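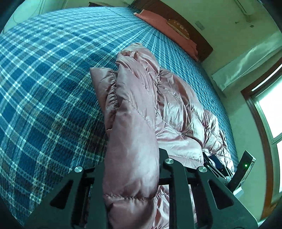 Simão Moreira answered my panicked message with one line, which was that a green light only means the box has power, and had I opened any of the files yet?

I had not opened any of the files yet. I'd been at it since breakfast, feeling extremely productive, and I'd looked at the green light probably every minute or two the way you look at a sleeping baby. Green, great, next jacket.

So let me back up. I've been doing paid recording work at home for a project called Truketus. You hold a gripper in each hand, you do chores with them instead of your fingers, and the recordings go off to people who are teaching a robot arm to do the same chores. I've done dish towels and socks and a really miserable stretch of fitted sheets. This batch was winter clothes, so it was puffer jackets on the bed, and mostly the pink one. Pink puffer on blue plaid, over and over. I dream in plaid now.

The handhelds we use are called Hitos, or at least everybody on the project calls them that. A Hito writes down two things that matter. One is the video from its own camera, and the other is how wide the jaws are at every instant. The robot people need both! If the video shows a sleeve getting pinched and the width numbers say the jaws are hanging wide open, the clip is junk, and it's worse than junk if somebody trains on it without noticing.

You can guess where this is going.

The width reading on my right-hand Hito froze. It didn't drop out, and it didn't throw an error. It stuck on one number and kept writing that same number down, nicely timestamped, forever. The video was fine. The left one was fine too. And the light on the right one glowed away the whole time, because the light (thank you, Simão) has nothing to do with any of it.

I found out at lunch, and only by luck. The checker on my laptop is a little program named Min, and I'd opened it to look at something completely different, a clip where I'd dropped a sleeve and wanted to throw it out. Min draws the jaw width as a wiggly line under the video. Left hand, lovely wiggles. Right hand, a ruler. I clicked the next clip. Ruler. I clicked back to the very first one of the morning and there was one little bump, then ruler.

That was four hours of jackets. If you've never spent four hours zipping, flattening and folding a puffer with two plastic beaks, I can't quite get across how slow it is. The shell is slippery, the filling fights back, and every time you pinch one puffy bit the next one over swells up like it's annoyed with you. The sleeves are the worst part. You get a good hold on the cuff, you swing it across the back, you let go, and it slides right off again. 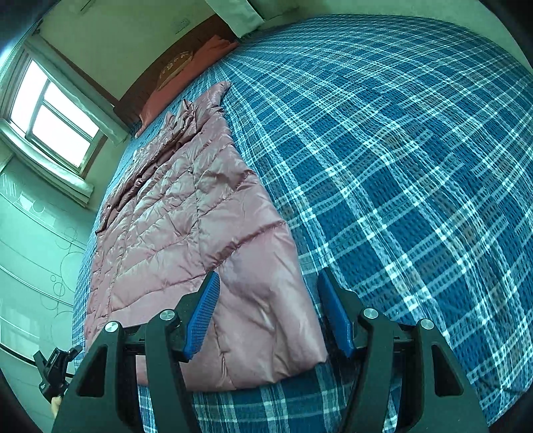

Did you squeeze both of them fully shut before you started, asked a commenter on my last post, because mine froze exactly like that and I'd skipped the squeeze.

Yes! I did! I'm pretty sure I did! But I went and looked, and there's the thing that's been bugging me. The bump at the start of that first clip IS the squeeze. Fully shut, fully open, and then it sticks. So the sensor was alive when I checked it and quit right afterward, and my nice careful startup routine told me everything was good. I'd do the same check again tomorrow and get fooled the same way.

I took the right one apart at the kitchen table (with permission, before anyone from the project reads this and has a heart attack). The little plug for the width sensor had backed halfway out of its socket. With the jaws resting, it touched. Open them all the way and the wire pulled just enough to lift it off. I could make it fail on purpose by wiggling the thing with a toothpick, which was satisfying for the first few times and then kind of depressing.

What really gets me is the software side. When the reading disappears, the Hito repeats the last good number. I asked Simão why on earth it would do that, and he said it's there to smooth over tiny gaps, a few missed readings here and there, and that somebody should have put a limit on it and didn't. They're putting one in. After 24 repeats in a row the light is supposed to go red and the recording stops. I would have loved a red light at breakfast.

There's a bigger pile behind this too. Simão ran a search for flat lines across everything the group has turned in, which is almost 2,000 clips, and it wasn't just me. The others had it in short patches, in the middle of clips that otherwise looked okay, so no one had caught them. Those are already in the set, and now they have to come back out. A friend who works with Murkness, who use a different arm entirely, told me they had a version of this with an arm that believed its hand was open and kept closing down on a mug. So I guess I should be glad all that got hurt on my end was a morning.

And my thumb. I pinched it in the linkage putting the cover back on, which has nothing to do with the fault but I'm still mad about it, so it goes in. Keep your thumbs out of the triangles.

Here's how I'm doing it for now, until the new software shows up:

Squeeze test, both hands, three times instead of once, and all the way open each time.

Record one throwaway clip and look at both lines in Min before doing anything real.

Look again every time I stop for water.

A dab of hot glue on the plug. Simão says the glue is ugly and that I'm to send him a picture of it so he can show the others.

They are paying me for the lost morning, which I didn't expect and was too embarrassed to ask for. I still have to redo the jackets. I started again in the evening and got a decent run in before the light went, with wiggles on both sides, and I've left the puffer on the chair so I can pick it up again after coffee.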